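# Oiling a Timber Benchtop

Petridis kitchens are fitted with unsealed timber benchtops, which tenants are asked to oil every December. 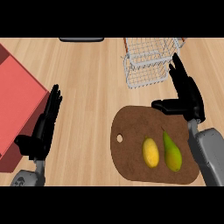

Felicja Olszewski asks whether olive oil may be substituted. It may not, as it turns rancid; use food-grade mineral oil.

1. Clear the surface and wash it with mild detergent. Allow it to dry overnight.
2. Sand lightly along the grain and wipe away the dust.
3. Apply the oil with a lint-free cloth. Leave for 90 minutes, then remove the excess.
4. Repeat after 26 hours.

Lay used cloths flat outdoors to dry before disposal. Report splits or grey discolouration to the Petridis office.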